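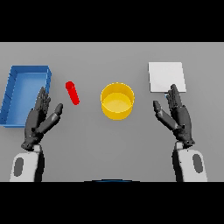

Ticket 2653: Thumb drifts wide after switching the sim to the five-finger hands

Opened by: Eftychia Tsakiris
Opened: 05/06/2023
Status: waiting on reporter

Hello all, and thank you for being so patient with me on the last ticket! We're comparing the Cedov hands with the older Tendside two-finger grippers, same tabletop, same controller, and I've run into something I can't sort out by myself. At the start pose everything looks fine to me: fingers straight up, thumbs spread toward the middle of the table, red cylinder just past the left hand's fingertips. The trouble comes when I ask the left hand to pick up the cylinder and drop it in the blue tray. The fingers curl nicely, but the thumb stays wide and the cylinder rolls off toward the yellow container. With the Tendside grippers I never saw this in 313 runs.

What I've tried so far:

1. Reset the scene and reloaded both arms. No change.
2. Raised the thumb stiffness from 533 to 2000. It closes a little further, then shakes like mad.
3. Ran the right hand alone against the white board. Same wide thumb, so I doubt it's the left arm.
4. Went back to the October build of Pinheiro (our controller). The thumb closes properly there!

Reply from Tindovden support

Hi Eftychia, step 4 helps a lot, thank you. The newer build reads the thumb's spread and curl joints in a different order, and an old hand file will send the curl command to the wrong one. Could you put stiffness back to 533, export the hand file again from the new build, and try the same pick? Please attach the joint log either way, and leave the Tendside setup alone for now so you still have something to compare against.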